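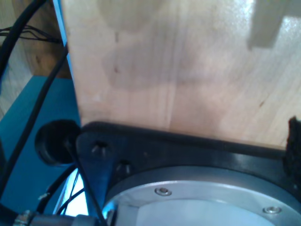
Print | E-mail

Bleddyn has given me a block of wood. It's for a doorstop. He says it "wants sanding." I have known this block for one evening and I can tell you it wants nothing.

2/ There was a doorstop before this. It was rubber and it lived a full life under the back door of the Vuscombe kitchen, and then in August it went down the steps and into the drain. We have been using a bag of rice.

3/ Went to buy sandpaper. The man asked what grit. I said "100" with total confidence, having read the number off the packet directly behind his head.

4/ Myfanwy wants it oiled. Bleddyn wants it left plain. The rice has been holding the door for weeks and has not asked for a finish.

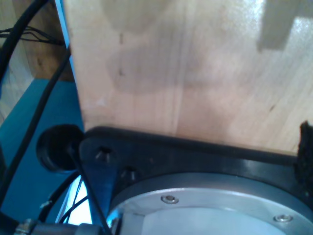

Pale wood, fine grain, a few small knots. I've become a person who posts grain.

5/ Yes, I like the knots. No, I will not be filling them. Davoud sent me a link to a filler and then sent it again in case I'd missed it.

6/ Current debate is whether a doorstop should be a wedge. I say a heavy enough block just sits there and the door gives up. Bleddyn has drawn a wedge on an envelope. The angle is very ambitious.

7/ Myfanwy has now pointed out that the back door opens outward. Long silence in the kitchen. Bleddyn turned the envelope over and started again.

8/ Sanding on Saturday, if I can find where I put the sandpaper. We had risotto tonight, so the door is shut.

Print | E-mail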